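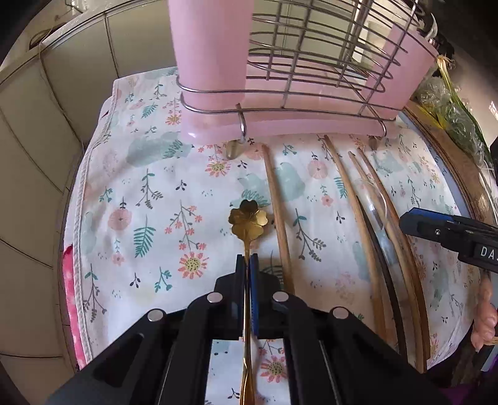 Is the Ledesma hand-held kit worth the money if you only have a small team? For kitchen and tabletop work, I'd say it's worth a month's rental before anyone signs for a purchase.

Archive > Equipment > Reviews

September, 4:40 pm
Posted by Mawuli Quansah

Hi all,

Sorry for the slow reply, been moving benches. Answering Wanpen's message from this morning, quoted in pieces.

Wanpen Prasertsri wrote:
> We have a quote from Dellell for the Ledesma pair, two grippers plus
> the software seat and a year of support. Before I send it upstairs
> I'd like to hear from somebody who has used them for more than an
> afternoon. Our tasks are mostly dishes, cutlery, folding, a bit of
> food sorting.

OK. We've had ours for 3 months, rented, through Dellell as well. Mostly cutlery and dishes. So pretty close to your list.

> First question is grip. The sales page shows them picking up
> mugs and boxes, which tells me nothing. What about thin stuff?

Thin stuff is the good part. The spoon we use most is one of those gold ones with the flower bowl, long skinny handle, shiny. Closes on it fine. The fingers come together evenly, and if you take it near the middle of the handle it stays put for the whole carry. Near the very end of the handle it swings. You learn that quick.

Chopsticks are harder. Off a cloth they're OK, because the cloth gives a little and the finger can get under. Off bare steel or a hard board, expect to chase them. Somkiat Thongdee on our side got good at rolling one toward the other hand first and then pinching. I never did. Budget some 20 tries per new operator before the recordings are any use, and throw those out.

Plastic film and bags – no. Or, not reliably. Bagged greens slide out if you take the flat part of the bag. Go for the knot or the bunched end.

> Second, the finger pads. Dellell says "consumable" and then gives
> no figure for how long they last.

They gave us no figure either. We changed ours once so far. The lining starts to lift at the tip first, check there. Replacement is two screws and a bit of swearing, ten minutes. Ask for a spare set in the quote, they put one in for us when we asked and would not have otherwise.

> Third, weight. Coralie tried the Mundier one at the open day and
> her wrist was sore by lunch.

Ledesma is lighter than the Mundier but the body is wide and you do notice it in tight places. Reaching in under a dish rack is awkward. With both hands working over the same cloth you bump bodies, esp. when the two of them want the same spoon. We ended up with a rule that the left hand picks and the right hand holds, and swap at the break. Sessions are 25 minutes and then everyone puts them down. Past that the data gets sloppy anyway.

Coralie Mahuika, if you're reading, try it on a lower table before you write the whole idea off. Ours came down to sink height and the complaints mostly stopped.

> Fourth, do we need to build a proper test kitchen? Perkine are
> offering a fit-out and it costs more than the grippers.

I would skip it. I'm sure Perkine do nice work but you want clutter. Our setup is a counter with a tile wall behind it, a flowery cloth, a cheap pink rack with a wire basket, whatever vegetables somebody bought. Patterned cloth was a worry at first, we thought tracking would get lost in all the little flowers. It was the plain white one that gave trouble! More going on in the picture = better tracking, for us at least. Change the cloth now and then so you aren't recording the same background all season.

Shiny cutlery under a ceiling light can wash out a bit. Turn the light or move the table. Thats all we did.

> Last one, support. Are they any good?

Mixed. Hardware side answers same day. Software side took 2 weeks over a sync problem between left and right hand, and the fix was a cable. Somkiat Sombatkul has the whole ticket thread if you want it, write to him and not me please. Exporting is slow but works. The manual is thin, the calibration page is missing a step – you have to close the fingers all the way BEFORE you press start, otherwise the zero is off and every width reads wrong after. We lost a morning to that.

What I'd ask Dellell for before you send anything upstairs:

- rent first, with the rental taken off the price if you buy
- spare pads
- second charger, the one in the box does one hand at a time
- support hours in writing, both hardware and software

Don't pay for the software seat twice. Our first invoice had it in the bundle and again as its own line. Probly a mistake but look.

If you want to come and try ours you're welcome, mornings are better. Bring your own cutlery if it's an odd shape, would be good to know before you commit.

Got to run, van is here for the benches.

Mawuli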